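How Does a Jacket Get to the Store?

By Natália Pinheiro

Go and get your favorite jacket. Put it on your lap while you read, if you like, because you're going to want to poke at it!

Somebody drew that jacket before it was a jacket. Somebody else picked the color. Another person worked out how wide the sleeves should be so that your arms would fit in with a sweater on. Then it was cut out, sewn up, checked, folded, packed and sent on a long trip, all before you ever saw it on a hanger. I think that's amazing, and I've been working with clothes since I was old enough to thread a needle.

We're going to follow one jacket the whole way through. It's called the Gokska, and it's a short yellow rain jacket for kids, made by a small clothing company called Endisis. I helped with it, so I know all its secrets (including the pocket that went wrong).

It starts with a question

Designers are the people who think up clothes. You might imagine a designer waking up one morning with a perfect picture in their head, and once in a while that does happen! But most clothes start with a question. Ours was: why do kids take their raincoats off when it's raining?

We asked a lot of them. Some said raincoats are too hot. Some said the hood falls over their eyes. One girl said hers made a swishing noise when she walked and it got on her nerves. Those answers were gold. Now we knew what to fix, and we started to draw.

A first drawing is called a sketch. It doesn't have to be neat. Mine usually have arrows all over them, with notes like "pocket here??" and "NOT so long." We made pages and pages of sketches for the Gokska, and then we chose one to turn into a real thing.

Choosing the cloth

Cloth is also called fabric, and there are more kinds than you could learn in a year. Here are a few you probably have at home.

Cotton comes from a plant. The plant grows fluffy white puffs with seeds inside, and the fluff gets spun into thread. T-shirts are very often cotton.

Wool comes from sheep. A sheep gets a haircut, the hair is washed and combed, and then it's spun into yarn. Wool is great at keeping you warm because it has lots of tiny pockets of air in it.

Polyester is made by people, usually from oil. It dries fast and doesn't wrinkle much, so you'll find it in soccer shirts and swimwear.

Denim is a kind of cotton cloth, woven in a special slanted way that makes it strong. Look closely at a pair of jeans and you can see the little diagonal lines.

For a rain jacket we needed something that water would roll off. We used a thin polyester with a coating on the outside, and we picked a soft one that doesn't swish. I walked up and down the hallway in it for ages, listening.

Try this: find the little label inside your jacket, usually on the side seam or at the back of the neck. It tells you what the fabric is made of. Does it say just one thing, or is it a mix?

Picking a color

Oh, this is my favorite part! Choosing a color sounds quick, but it can take weeks.

People who make clothes talk about bright colors and neutral colors. Neutrals are the quiet ones, like gray, black, white, beige and brown. They get along with nearly everything. Bright colors like red, yellow and turquoise are the loud ones. They jump out and say hello.

Lots of people like to wear mostly quiet colors and add one loud thing — a scarf, or a pair of socks. Other people put on six loud things at once and look terrific. There isn't a rule. If you're not sure what you like, start by noticing the colors around you. Look at home, or on the way to school, and see which ones your eyes go to first.

It's good to look in dim places too. Colors change a lot when there isn't much light. Dark green can seem almost black, and white can turn gray. That's why we look at fabric by a window, then under a lamp, then outdoors, before we make up our minds.

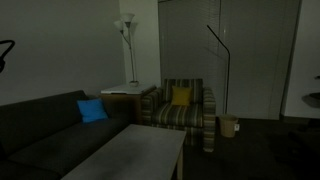
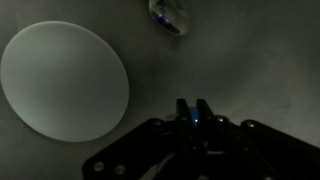 Making a pattern

A jacket is curvy, like you. Cloth comes flat, on a roll. So how do you turn something flat into something that goes around a person?

You use a pattern! A pattern is a set of flat shapes, a bit like the pieces of a jigsaw puzzle. There's a shape for the back, shapes for the front, shapes for the sleeves, the hood and the pockets. When you sew the edges together, the flat pieces bend around and become a jacket.

If you've ever peeled an orange and tried to press the peel flat on a table, you've done the same job backward. The round peel has to split into pieces before it will lie down. A pattern maker is someone who can look at a round thing and see the flat pieces hiding in it. They have to be good at shapes and good at math, and they own a lot of rulers, some of them curved.

Sleeves are the trickiest. Lay a sleeve pattern out flat and the top looks like a hill. That hill is what lets you lift your arm up high without your whole jacket coming along.

The practice jacket

Before anybody cuts the good fabric, they sew a practice one out of cheap cotton. It's called a toile (say it like "twahl") or a muslin. It's usually plain and a bit ugly, and it may have pen marks on it.

Then a real kid tries it on. We asked ours to reach up, squat down, swing their arms, pretend to tie a shoe and put on a backpack. And that's when we found out about the pocket! We'd put it exactly where the backpack strap goes, so you couldn't get your hand in. Back to the drawing board. We moved the pockets lower and made another toile.

We made 5 of them in the end. The last one fit so well that our model forgot she had it on and tried to go home in it.

Small, medium and large

Kids come in all sizes, so one pattern isn't enough. The pattern maker takes the first pattern and makes it bigger and smaller, step by step. This is called grading.

You can't do it by just zooming in on everything, like you would with a photo. A taller kid needs a much longer sleeve, but their neck is only a little wider. Every part grows at its own speed! The Gokska comes in 11 sizes, and each of them had to be checked.

By the way, sizes aren't the same from store to store. Each company decides for itself what a "medium" is. So if a medium is too tight in one place and baggy in another, there's nothing wrong with you at all. Just try the next size up or down.

Cutting and sewing

Now we get to the factory, and it's noisy! Our jackets were sewn at a family workshop called Ngcobo, where they make nothing but coats and jackets.

First the fabric is rolled out on a very long table, one layer on top of another. A plan of all the pattern pieces goes over it, squeezed together as tightly as possible so that very little cloth is wasted. Then a cutting machine slices through the whole stack at once.

After that the pieces go to the sewing machines. One person doesn't usually make a whole jacket. One does the pockets, and passes it on to someone who does the sleeves, and somebody else puts in the zipper. Each person gets super speedy and super neat at their part.

For a rain jacket there's one extra job. A needle makes holes, and water loves holes! So a strip of tape is pressed over the inside of each seam with a hot machine. Turn your raincoat inside out. Can you find any shiny strips along the seams?

Ngcobo sewed 2240 jackets for us that first August. When the boxes came I opened one straight away and put my nose in it. New jackets smell great.

Checking

Every jacket is looked over by a checker before it's packed. Does the zipper run all the way up? Are the sleeves the same length? Are there loose threads? If something is wrong, it goes back to be mended. We had 271 that needed a fix, nearly all of them because of a snap on the hood that wouldn't stay shut.

Off to the store

The finished jackets travel by truck, by train or by ship, and sometimes by all of them. Then they arrive at a store or at a warehouse, where orders from websites get packed.

Somebody decides where each thing hangs, too. That job is called visual merchandising, and it's a bit like building a stage set. They might put yellow jackets next to navy rain boots, so that you look at them and think, "Ooh, those go together!"

Words to know

Fabric: another word for cloth.
Seam: the line where two pieces of cloth are sewn together.
Pattern: the flat shapes you cut out to make a piece of clothing.
Toile: a practice version made from cheap cloth.
Grading: making a pattern bigger or smaller for different sizes.
Lining: a second, softer layer on the inside.

Be a designer yourself

You'll need paper, pencils, and a grown-up's permission to cut up an old T-shirt or pillowcase.

1. Ask a question. What bugs you about your clothes? Itchy collar? No pockets?
2. Draw something that fixes it. Draw the front and the back.
3. Pick one quiet color and one loud color, or go wild and pick all loud ones.
4. Cut the shapes out of paper first and tape them around a doll or a teddy bear. Does it fit? Can the bear lift its arms?
5. Change what doesn't work and tape it again.
6. When you're happy, lay the paper shapes on your old cloth, draw around them and cut. Leave a little extra at the edges for sewing or gluing.

My own first design was a cape for a stuffed rabbit. It had eight buttons and no way for his ears to get through. I loved it to pieces, and I still have it in a drawer with my good scissors.

Fokora Kids | Page updated 18 January 2020 | Contact us | © Fokora, all rights reserved | Back to top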